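Right, Cuautle bench kit. A few of you asked. Had it long enough now to moan properly so thread, typing fast between other jobs

1/ What it is: rails, tray, blocks, the little fixtures that go in the tray, printed markers for pretty much everything. You bring your own arm. Sold by Sukov, £789 before delivery. Not cheap for what is mostly white plastic

2/ What it's for: you want the arm to find things and pick them up and you don't want to spend a month designing the things. That's the pitch and I bought it on the pitch

3/ Markers first because that's what you're paying for. Every part gets one. Gripper gets one too, a big square on the flat front, and from the wrist camera it's right in the middle of your view the whole time 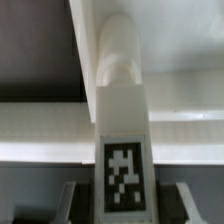 Clekel

4/ Was sceptical about the gripper one. Seemed daft, the arm knows where it is?? But my wrist camera had slipped a touch on its mount and I'd have spent days blaming the software. Calibration flagged it straight off. Fair play

Print quality good. Matt finish, no glare off the ceiling lights, which killed the last set I made on the office printer

Layout for the first lesson is dead simple. Marker grid in front of the base, tray in front of that, blocks out to the sides, rails round the edge. Black table is mine, so is the green backdrop. Would say get something dark for the table, white kit on a pale desk was hopeless when I tried it at home
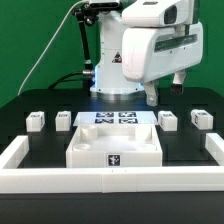

5/ Setup time. Box says an afternoon. It was not an afternoon. Rails click together fine but the corners want a proper shove and I was sure I'd snap one. Didn't. Then squaring it all up to the arm – that's your evening gone

6/ The manual. 248 pages. Two hundred and forty eight. No index. The bit you need (marker sizes, measured to the outside of the black, NOT the white margin) is in an appendix after the safety stuff. I had every pose slightly wrong until I found it. Put it on page one Sukov please

7/ Blocks. Nice. Small cubes and some taller ones, markers on more than one face so you can turn them and the camera still has something to go on. The taller ones are where it gets interesting because they hide things. Stand one in front of the marker grid and half the grid's gone from the fixed camera. Annoying at first, then I realised it's the best thing in the kit. Real benches are like that

Software copes if it can see part of the grid. Copes badly if the gripper's in the way aswell. Best results for me were fixed camera to find it, wrist camera for the last bit

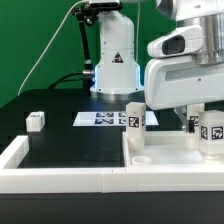 Trandham, December 19, 2021

Picking this up again, Sunday, heating's off in the unit so this will be quick

Had replies asking about support. Emailed Sukov about a block with a lifted corner on its marker. Took 9 days to hear back. Reply was good when it came, proper answer from somebody who'd clearly used the thing, and a replacement sheet in the post. But 9 days. If you're running a course on this buy spare markers up front

Warranty is 2 years on the rails and tray. Doesn't cover the prints. Read that bit before you order

8/ Wear and tear. Body of the gripper picks up smudges, white shows everything. Round the bottom of the marker's where I get it worst, that's just from handling. Wipe with a dry cloth, don't use the solvent stuff, I took the edge off a test print doing that. Detection hasn't minded a bit of grub so far, it's creases and lifted edges that upset it
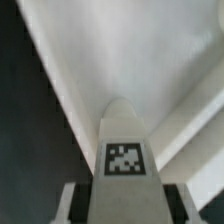 9/ Things I'd change
– index in the manual!!
– rail corners, looser or with a screw
– some colour. All white on white is a pain through the wrist camera, everything close up just goes to one pale blob and you're living off the markers
– the low round pieces for the tray have no marker at all on mine, had to measure them in by hand

10/ Who's it for then. Teaching, yes. Small team wanting to compare two grippers on the same task, yes. Somebody with one arm in the spare room, hmm, you could 3D print most of it and get decent markers done at a print shop. You'd lose the lesson files and those are good, lesson on stacking especialy

11/ Would I buy again. Yes but I'd wait for the May version, Sukov say the manual's being redone for it. Keeping mine either way, the tray's bolted down now

12/ Someone asked if the blocks are sold seperately. Yes, on their site under spares, took me ages to find. Going home, hands are freezing, will do replies tonight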